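How to read your home gas meter and find your daily base use

Many people ask me how much energy their house uses when nothing special is happening. The bill does not tell this. It gives one number for a long period, and often this number is an estimate. With a pencil and two weeks of patience you can find it yourself. I did this first in my old house in Sasville, and now I repeat it every September, before the heating starts.

What you need: a notebook, a small flashlight, and your last bill. The bill must show the conversion factor, which changes gas volume into energy. My supplier, Renaud, prints it on the second page in small letters.

Step 1. Find the meter and write down all the black digits. Leave out the red digits for now, or the digits after the comma. Write the time next to the number. I always read at 7 in the morning, before the first shower.

Step 2. Read again at the same hour for 14 days. If you forget one morning, do not guess. Leave the line empty and continue.

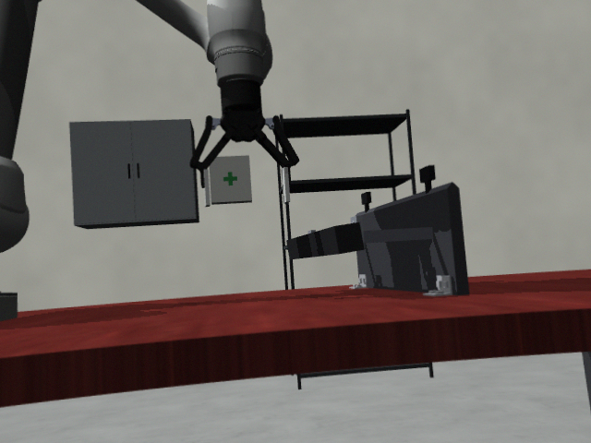 Vol. 14, page 274

Step 3. Subtract the first reading from the last and divide by the number of days. If you missed a morning in the middle, this changes nothing, as only the first and the last reading enter the calculation. The other lines are still useful - they show you which days were heavy. Laundry does not matter if your machine heats with electricity, but long baths you will see very clearly.

Step 4. Multiply by the factor from the bill. Now you have energy per day, and you can compare it with your electricity. When I moved to Rudholm, my total for the whole test was 199 kWh. The year before, with the old water tank, it was 532 kWh for the same number of days. The tank was losing heat all night and I had paid for it for years.

Step 5. Look for the losses. Touch the hot water pipes one hour after the last use. Check if the boiler keeps water warm for you at night, and set the timer if it has one. Change only one thing, then measure again for two weeks. If you change three things together, you will not know which one helped.

A neighbor recommended me the Stomik spreadsheet for the calculation. It works, but paper is enough.

If you smell gas near the meter, do not continue. Go outside and call the emergency number on your bill.

We use cookies to improve your visit. By continuing to read this site you accept our cookie policy. Accept / Settings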